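# What Is a Will?

Maybe you have heard a grown-up say, "I really ought to write my will," and then change the subject and go off to make a sandwich. It sounds a bit mysterious, and perhaps a little sad, but a will is mostly a kind of letter. In it, a person writes down what they would like to happen to their things after they die, and who they would like to look after the people (and sometimes the pets!) they love.

Think about everything in a house for a minute. There's the big stuff, like the house itself or the car, and then there's all the small stuff: the blue mixing bowl, the fishing rods, the drawer full of buttons. When somebody dies, all of it has to go to someone. A will tells the family who.

Say there was a grandmother who lived in Lutton and loved music. She might write that her piano should go to her niece, that her savings should be shared between her children, and that her old cat, Tevia, should go and live with the neighbor who already feeds her treats over the fence. Some wills are only a page long. Others go on and on, and this grandmother had so much to say about her sheet music that hers ran to 24 pages!
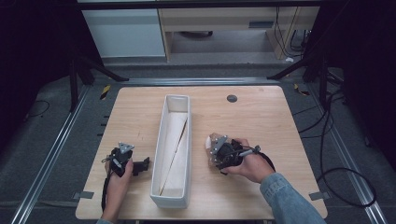 *A long white box with a folded white sheet inside.*

## Who can write one?

In most places in the United States you have to be 18 before you can make a will, so you have plenty of time. Many people ask a lawyer to help with the wording, and a lawyer will usually ask for two witnesses. Witnesses are grown-ups who watch the person sign and then add their own names, to show that it was really done by that person and that no one was bossing them around.

The will also names somebody to be in charge of carrying it out. The word for that is **executor** (say it "egg-ZEK-you-ter"). It can be quite a lot of work, with plenty of phone calls and forms, and it can take months.

## What if there isn't a will?

Then the law decides. Every state has rules about who comes first, and usually it is the husband or wife and the children. The rules don't know about best friends, though, or about the neighbor and the cat, and that's one reason people like to write their wishes down.

## Does writing a will mean someone is sick?

No, and this is a very good thing to ask if you've been wondering. Lots of healthy people write one when they get married, or have a baby, or buy a house. They may change it later on, too, as often as they like. If you hear the grown-ups at your house talking about wills and it gives you a funny feeling in your tummy, go ahead and tell them so. They'll probably be glad you asked.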